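Print this page | E-mail this page

Shared Tables and Work Surfaces: Walk-Through Checklist with Comments

Building: Provham Annex, second floor
Round: March
Items marked OK need no action. Items marked FIX have gone on the repair list. Items marked WATCH get looked at again next round.

1. Access around tables
Clear walkway on all sides, chairs pushed in, no bags in the aisle. OK
Comment: The aisle by the window was narrow last round. The two end tables have been moved toward the wall and the space is fine now.

2. Legs, feet and frame
All feet touching the floor, no rocking when pressed at the corners. FIX (table 5)
Comment: Table 5 rocks toward the door side. One leveling foot is screwed in too far. Turn it out and check again with weight on the corner. The other tables are steady.

3. Bolts and brackets underneath
Hand tight, none missing, no sharp ends. OK
Comment: Two loose bolts on the Macedo tables were tightened during the walk-through. No spares used.

4. Load
Nothing stored on a table above the posted limit of 200 pounds. OK
Comment: The limit card on the Loler bench is faded and hard to read. Print a new one. Paper boxes should go back on the shelves at the end of the day even when they are well under the limit.

5. Top surface
Look for chips, lifted grain, burns, stains, tape residue and soft spots. Run a dry cloth over the whole top and note any place where it catches. WATCH
Comment: The light wood tops show a long wavy grain, and the darker lines in it can be taken for scratches. Check with a fingertip before writing one up. Three marks were reported last round and all three were grain. The cloth did not catch anywhere this time. It stays on WATCH until the summer round. 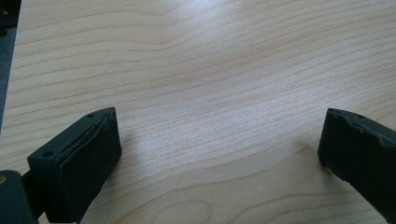

Provham Annex Facilities and Safety Team

6. Glare
Stand and sit at each table with the overhead lights on. Note any bright patch that makes it hard to read or to see small parts. WATCH
Comment: The smooth tops throw light back, and a bright patch washes out the grain in places. Turning the table a little usually moves the patch off the work area. A desk mat also works. Do not use wax or spray polish on these tops.

7. Edges and corners
No splinters, no lifted edging, no corner sharp enough to catch a sleeve. FIX (table 2)
Comment: Table 2 has a short length of lifted edging on the side nearest the sink. It has been taped for now. Glue and clamp overnight, then remove the tape and clean off what is left of it.

8. Cleaning
Wipe with a damp cloth and mild soap, then dry. No bleach, no scouring pads. OK
Comment: The Castier cleaner in the cupboard is for metal only. The bottle has been moved to the lower shelf and labeled. Please leave it there.

9. Floor under and beside tables
Dry, swept, no loose cords, mats lying flat. FIX
Comment: One mat curls at the corner and needs replacing. Cords by the charging shelf were tied back during the round. Small items dropped off the table edge are hard to spot on a dark floor, so sweep with the lights on.

10. Lighting level
Reading at the table surface, target 700 lux. OK
Comment: Taken at the middle of each table with the blinds closed. All met the target. One tube near the door flickers when first switched on and has been reported.

11. Paperwork
Previous sheet filed, repair list updated, inspection labels in place. OK
Comment: The label on item 87, the folding table in the corridor, was missing. A new one has been put on the underside of the top, next to the hinge. The repair list now has tables 2 and 5, the floor mat and the limit card.

Send corrections to the facilities desk before the next round. Return the cloth and light meter to the key cupboard.

0 comments | 2 shares
Contact | Copyright Provham Annex | Back to top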